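工单：餐桌收拾任务频繁误报“已完成”，勺子没有进沥水架
提交人：Greer Tennant　提交日期：5/2/20　产品：Flinau 桌面整理模块，版本 3　供应商：Nolletti　优先级：提交人选“高”，系统改为“中”　状态：已关闭（提交人保留意见）

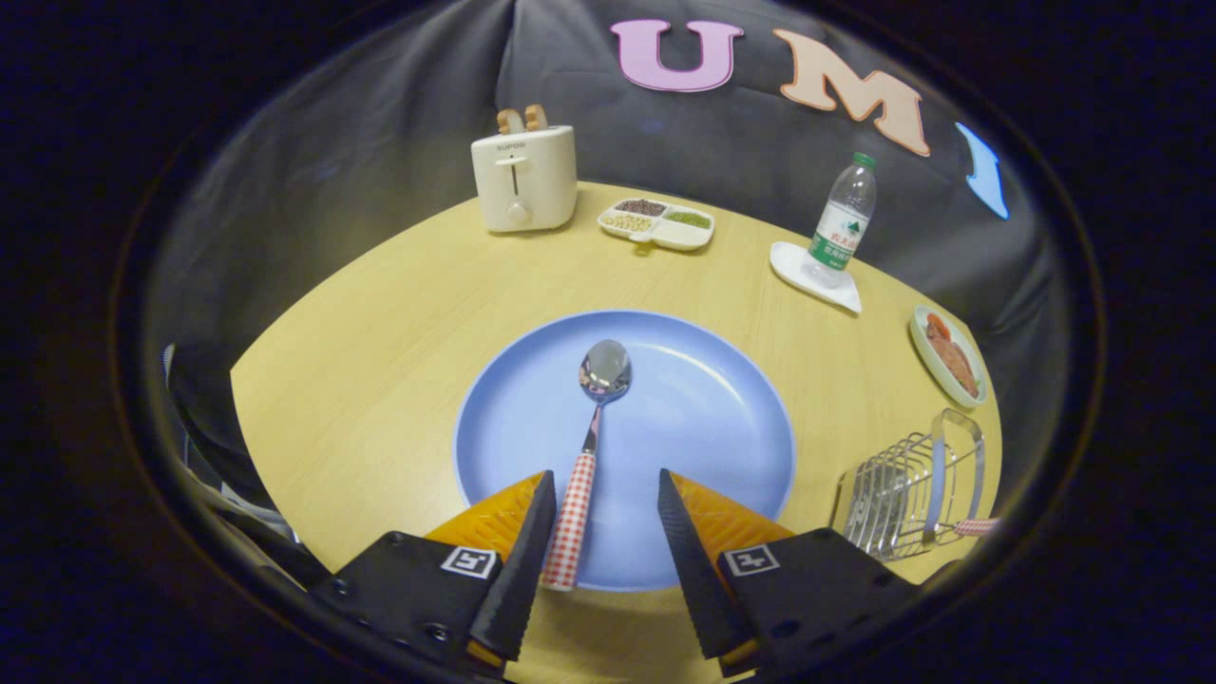

问题描述

我们在 Grulbridge 试用 Flinau，任务很简单：早餐吃完，把桌上该洗的餐具收进沥水架，别的东西不要动。销售演示的时候说这类家务“已经基本解决”。我当时就不太信，现在更不信了。

具体现象：控制台显示任务完成，状态变绿，Dobre 那边的调度页面也跟着打勾，然后自动派下一项。人走过去一看，勺子有时还在盘子里，有时在桌面上，有时斜搭在架子的铁丝外侧，一碰就掉。也有收好的时候，我承认。但我没有办法从控制台上分辨哪次是真的收好了，哪次是它自己觉得收好了。对我来说，这比直接报失败要麻烦得多。失败了我会去处理，显示成功我就不去看，等到要用餐具才发现少一把。

期望行为：没做完就说没做完。

重现步骤：
桌上放淡蓝色圆盘，勺子顺着放在盘里，勺头朝桌子里侧，柄上包着红白格子的那种。
沥水架放在桌子右边靠前的位置，里面已有一件同样格子柄的餐具。
其余物品照平时摆：多士炉、分格的豆盘、水瓶、一小碟吃的。
在 Dobre 里下发“收拾餐具”。
等绿灯，然后自己去看。

影响范围：只要架子里不是空的，就会出现。架子空着时好一些，但没有哪家厨房的架子是一直空着的。

支持团队回复（Nolletti 一线支持）

您好，感谢您的反馈。请先确认以下事项：
设备是否已更新至最新固件；
桌面光照是否均匀；
沥水架是否在标定范围之内；
夹指是否清洁，胶垫有无磨损。
建议重启控制器并重新标定桌面区域，之后再观察一段时间。如问题仍然存在，请上传日志。

Greer Tennant 回复

固件是最新的。夹指擦过了，胶垫没有磨坏。架子在标定范围内，标定是你们的人来做的，做完以后我们没有挪过桌子。

重启了 2 次，重新标定了桌面，没有变化。第二次重启之后它把勺子夹起来，在架子上方停了一会儿，松开，勺子打在铁丝上弹了出来，落在桌上。绿灯。我就站在旁边看着。

关于光照：桌面很亮，背后挂的是深灰色的布，是你们的安装指南要求的，说深色背景“有利于分割”。勺头是不锈钢的，反光，这一点没错，但勺子本来就反光。如果一个收餐具的产品要求餐具不能反光，请写进产品说明。

另外请解释一下“之后再观察一段时间”是什么意思。我观察的时间已经超过了我自己动手收拾的时间，而且超出很多。

日志已上传。

支持团队回复（一线支持）

您好，日志已收到，正在转交工程团队。在此期间，建议您把沥水架清空之后再下发任务，可以有效提高成功率。

Greer Tennant 回复

把架子清空就是家务的一部分。我先清空架子，再让机器往空架子里放一把勺子，那我还要机器做什么。

请把这条建议从知识库里拿掉，至少不要当成解决办法写给客户。可以写成“已知限制”，那样我没意见。

工程支持回复（Nolletti 二线支持）

接手这个工单。先道个歉，前面的排查没有问到点子上。

看了日志，有几点情况先同步：

一、您上传的这批日志里一共有 163 次运行记录，全部标记为成功。全部成功本身就不正常，我们内部测试也从来跑不出这个结果。

二、当前版本里，“完成”的判定条件是夹爪在目标区域上方张开，并且张开之前夹指间检测到过物体。它没有再回头确认物体在什么地方。换句话说，系统记录的是“我在架子上方松过手”。

三、判定区域是标定时画的一个框，比沥水架本身大一圈。在框的边缘松手也算数。

所以您看到的误报，至少有一部分可以用上面两条解释。我还需要确认勺子留在盘子里那一类，因为按逻辑那种情况应该连第一步都过不了。能否提供一次这种情况的录像，以及当时的夹指开合曲线？曲线在诊断页面里可以导出。

Greer Tennant 回复

谢谢，这是第一条有内容的回复。

163 次全部成功，我这边对应的现实是：我们有人每次都在旁边等着补手。补了手，下一次任务照样开始，系统当然觉得一切顺利。我猜你们给别人看的成功率也有这么来的成分，这句话你可以当没看见，也可以转给市场部。

录像和曲线附上了。勺子留在盘里那次，请注意柄的末端，它刚刚伸出盘沿一点点。夹指下去的时候碰到了盘沿，盘子动了，勺子跟着盘子一起动了，然后夹爪空着抬起来，去架子那边松手。绿灯。

工程支持回复（二线）

录像看到了，可以确认。

夹指碰到盘沿时，指间有一个很短的受力读数，系统把它当成“检测到物体”。之后夹爪继续闭合，勺柄滑脱，读数归零，但状态机已经进入搬运阶段，不会退回来。这是缺陷，已登记。

顺便说一下抓取点。勺子的柄上有包层，勺头和柄之间是一段细的裸金属。现在的模型倾向于去夹离夹爪最近的地方，也就是柄的末端，而末端正好挨着盘沿。人拿勺子一般会自然地避开盘沿，或者从上面捏住柄的中段。模型没有这个习惯。

临时方案：在配置里把 grasp_bias 从 near 改成 center，会改善盘沿碰撞的问题。副作用是夹起来以后勺头偏重，可能会转。

Greer Tennant 回复

改了。盘沿确实碰得少了。

勺头会转，跟你说的一样。转过来之后它按原来的姿态往架子里放，勺头横着撞在架子的提手上。以前是空着手去松手，现在是横着一把勺子去松手。绿灯。

我不是故意挑刺。我想弄清楚的是：这个东西到底是差一个补丁，还是差得更远。九月我们要决定续不续约，我得写一段话给上面的人，我不想写“预计会改善”。

内部备注（误设为客户可见，后保留）

这个客户的场景我们复现了一遍。沥水架是铁丝的，镀铬，深度相机对它基本是瞎的，点云里只剩断断续续几根线。模型学到的是“架子大概在那一块”，松手的高度靠标定时给的平面。架子里已经有餐具的时候，没有任何模块会去看哪里有空位。

演示用的是塑料篮子，开口大，空的。
这个差别应该在售前说清楚。

Greer Tennant 回复

上面那条备注我看到了，请不要删。这是整个工单里对我最有用的一段。

那么我重新整理一下问题，请逐条回答：

第一，铁丝沥水架在不在支持范围内？你们的兼容列表上写的是“各类沥水架”。

第二，架子里已经有东西时，系统会不会找空位？按备注的说法是不会。

第三，任务完成有没有事后检查？按你们前面的说法是没有。

第四，桌上还有别的东西。分格盘里装着豆子，水瓶立在一只白色方碟上，多士炉里插着两片面包。这些都不该收。我目前没有看到它去碰豆盘，可我也不知道它是懂得不该碰，还是恰好没有规划到那里去。如果只是恰好，我希望现在就知道，免得将来满地捡绿豆。

工程支持回复（二线）

逐条答复。

第一，铁丝架目前应列为“有限支持”。兼容列表我已经提了修改。

第二，不会找空位。

第三，版本 3 没有事后检查。我们在做一个复查模块：松手之后夹爪退开，重新看一眼目标区域和原位置。原位置还有勺子，就判失败；原位置没有、目标区域也认不出来，就判“不确定”，交给人。

第四，要分开说。任务只允许抓取“餐具”类别，豆盘、水瓶、多士炉都被分到别的类别里，所以不会主动去抓。但搬运路径的避障用的是粗略的包围盒，餐具在夹爪里转了以后，伸出来的部分并没有算进包围盒。我的回答是：它不会去拿豆盘，碰不碰到取决于勺子怎么转。您的担心有道理。

另外，那碟吃的归在“容器加食物”，也不会动。但请注意，如果碟子空了，它会变成“餐具”。

Greer Tennant 回复

最后一句请展开。碟子里还剩一小块，算空还是不空？

工程支持回复（二线）

取决于识别置信度。剩一小块的时候结果不稳定，我们测试时两种判定都出现过。阈值可以调，调高了会漏收，调低了会把没吃完的收走。没有一个值能让所有人满意。

Greer Tennant 回复

家里的小孩都分得清“你还吃不吃”。他会问一句。

我知道这不是技术支持能解决的，写在这里是留个记录。我见过很多机器做得比人好的事情，拧同一种螺丝，在同一条线上贴同一种标签。那些活的共同点是周围的东西不会自己变。早餐桌每天都不一样，架子里昨天剩什么谁也不知道，水瓶今天在这里，明天在椅子上。你们卖的是后一种活，拿的却是前一种活的验收办法。

复查模块什么时候可以试？

工程支持回复（二线）

可以给您开测试通道。请注意以下几点：
复查会使每次任务变慢，夹爪需要退开并停稳才能拍摄；
铁丝架上的识别仍然不可靠，预计“不确定”会很多；
Dobre 的旧接口只有成功和失败两种状态，“不确定”传过去会被当作成功，需要在 Dobre 一侧改映射。

Greer Tennant 回复

“不确定会被当作成功”。我把这句话读给同事听了，同事以为我在开玩笑。

映射我们自己改。请给字段说明。

工程支持回复（二线）

字段说明如下：
result = done　复查通过
result = failed　原位置仍检测到目标物，或抓取阶段读数归零
result = unsure　其余情况
Dobre 侧把 unsure 映射为 hold，不要映射为空值，空值会被按默认处理，而默认值是 done。

映射修改后需要重新启动调度服务，不需要重启控制器。

Greer Tennant 回复

测试通道跑起来了，连续用了 2 周，说一下结果。

误报确实少了。勺子还在盘子里的情况，现在会老老实实报失败。空手去架子上方松手的情况没有再见到。这两点我认。

剩下的：

“不确定”多到什么程度呢，只要架子里先有了餐具，多半就是“不确定”，然后调度停住，等人来看。人来看了，顺手就把勺子放好了，然后在页面上点确认。点确认的动作比放勺子还费时间，要登录。

夹中段以后勺子打转的问题还在。我们试着把勺子横过来放，好一点，但谁吃完饭会专门把勺子横过来放，好让机器方便？有人还真的开始这么做了。这一点让我比较警惕。机器没有学会收拾我们的桌子，我们倒先学会了替它摆桌子。安装之前桌上不挂布，架子放在水池边，勺子随便一丢。现在布挂上了，架子挪到桌上来了，下一步是不是连吃什么也要看它认不认得。

有一次它把勺子插得很漂亮，柄朝外，和架子里原来那件挨着。在场的人还鼓掌了。我也觉得好看。复查结果：不确定。

工程支持回复（二线）

感谢这么详细的反馈。最后那次我看了记录，原因是两件餐具的柄都是红白格子，挨在一起以后被识别成了一件，复查时认为目标区域没有新增物体。

同款餐具相邻摆放的问题已另外登记。目前没有排期。

能否换用不同花色的餐具做对照？不是作为解决办法，只是想确认原因。

Greer Tennant 回复

换了一把素柄的做对照，复查通过。原因应该就是你说的那样。

不过餐具一般都是成套买的，这个你们迟早要面对。

工程支持回复（二线）

同意，已把您这句话原样抄进需求单。

汇总一下目前状态，您看是否可以关闭本工单：

已确认缺陷：夹指受力误判为抓到物体。测试通道已修复，正式版随下一次发布合入。
已确认缺陷：完成判定不做复查。测试通道已提供，正式版默认关闭，需要手动打开。
已确认限制：铁丝沥水架识别不可靠，兼容列表改为“有限支持”。
已确认限制：不寻找架内空位。
另立工单：抓取后物体旋转未计入避障。
另立工单：同款餐具相邻时复查失效。
另立工单：Dobre 旧接口状态映射。
知识库中“清空沥水架再下发任务”一条已移至已知限制。

Greer Tennant 回复

复查为什么默认关闭？

工程支持回复（二线）

产品侧的决定，主要考虑是任务时长指标。打开以后平均时长会超过宣传资料里的数字。

Greer Tennant 回复

明白了。那就是说，一个新客户买回去，不翻到这个工单，得到的还是我第一天看到的那种绿灯。

可以关闭。我给上面写的那段话也贴在这里，省得你们以后问续约意向时再来打听：

“Flinau 目前能在布置好的桌面上，把一件单独的餐具放进空的、它看得清的容器。放进日常使用的铁丝沥水架，需要人在场。它对自己有没有做完这件事的判断，打开复查后可信度明显提高，不打开则不可信。就收拾餐桌这一项而言，没有节省人手。建议九月之前不扩大试用，不用于无人值守的时段。如对方能在带餐具的铁丝架上给出未经人工补手的记录，可以重新评估。”

二线这位工程师的答复一直很坦白，请在满意度里给他单独算。一线的四条清单我就不打分了。

系统消息

工单已关闭。解决方式：部分修复，附已知限制。
关联工单：抓取后旋转（开启）；同款相邻（开启，未排期）；Dobre 状态映射（开启）。

Greer Tennant 回复（关闭后追加）

补一个给后来搜到这里的人：复查开关在“高级”里的“实验功能”下面，名字叫“动作后采样”，不叫复查。打开以后要保存两遍，外层页面一遍，里层弹窗一遍，只点里层那个是不生效的。更新固件之后它会被重新关掉，记得去看一眼。

还有，改成 center 以后如果勺子打转打得厉害，可以把搬运速度降下来，会好一些。慢得让人想自己伸手，但豆子是安全的。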